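GRIPPER SWAP - BENCH 2 INSPECTION CHECKLIST
Vestholm test room. Completed by Guadalupe Gallegos, comments countersigned by Joon-young Moon. 5th April.
Grippers under comparison: Baek (yellow lattice fingers) and Skimero (plain parallel jaws). Same arm, same wrist camera, same bad chair.

1. E-stop reachable from both sides of the bench
OK. The left one is reachable if you are Joon-young. I had to lean. Move it before the next round.

2. Arm powered down before tool change
OK for both swaps. Lockout tag used. The tag still carries the name of someone who left in February.

3. Mounting bolts torqued and marked
Baek: OK.
Skimero: FAIL, then OK. One bolt was finger-tight with a very confident paint mark across it. Re-torqued and re-marked. Please do the marking second.

4. Cable slack at full wrist rotation
OK with Baek. Skimero's cable rubs the wrist housing near the end of travel. Clip added - permanent fix wanted, and no, tape doesn't count.

5. Finger condition
Baek: no tears in the lattice, pads seated. Lint in the cells, which will be a recurring item as long as we test on fabric.
Skimero: left jaw face scratched. Logged last time too, and the scratch has not healed.

6. Force limit loaded and confirmed on the Idetmont controller
FAIL on first check. The controller had kept the Skimero profile after we fitted Baek. It displayed a green check mark throughout. Loaded the right profile by hand, power cycled, confirmed again.
Action: add the profile name to the start screen (Joon-young).

7. Soft-goods trial, thin sheets and film
Baek: pass, with a note on pinch depth. Start slow, fingers closed on approach, open only when over the edge of the sheet.
Skimero: pass on the fabric, fail on film. It creased the film and let go. Cycle 205 was the last before we stopped and had lunch.

8. Wrist camera view with fingers fitted
OK. Both Baek fingers show at the bottom center with the seam between them, and enough of the work is visible past the tips to judge an edge. The black pieces on either side wrap the lower outer corners of the fingers. I can live with that, the tracking software says it can too, and one of us is probably right. 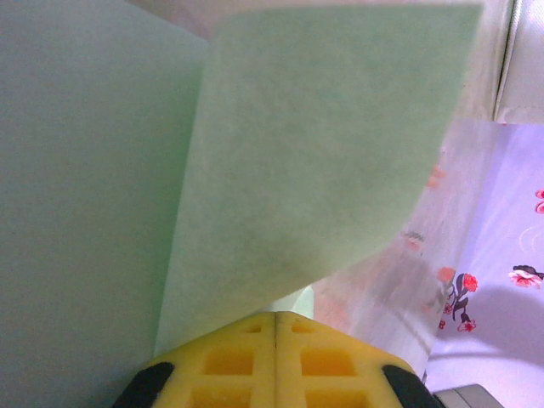
9. Guarding and floor markings
Guard door switch OK. Floor tape is peeling on the aisle side and has started collecting shoes. Replace.

10. Open items carried forward
E-stop position, Skimero cable route, controller start screen, floor tape. Recheck in 5 working days. Baek stays on the arm until then - G.G.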